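Início | Projetos | Relatórios | Contacto

Relatório de progresso – projeto Koveo
29/08/2026

A Sandeck recebeu em agosto a visita da equipa da Masanja. A demonstração centrou-se em tarefas manuais finas, que servem de referência ao robô.

1. Estojo de lentes de contacto, com lenço ou algodão
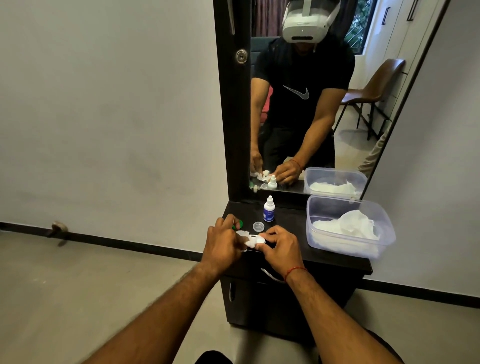
2. Tampas e peças pequenas

O manuseio junto ao estojo continua a ser o ponto difícil – as peças transparentes exigem mais anotação. Faltam rever cerca de 53 sequências.

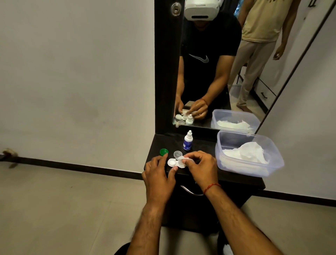 Quando começa a fase seguinte?
Dentro de 3 semanas, em Trarkau.

5 partilhas | 0 comentários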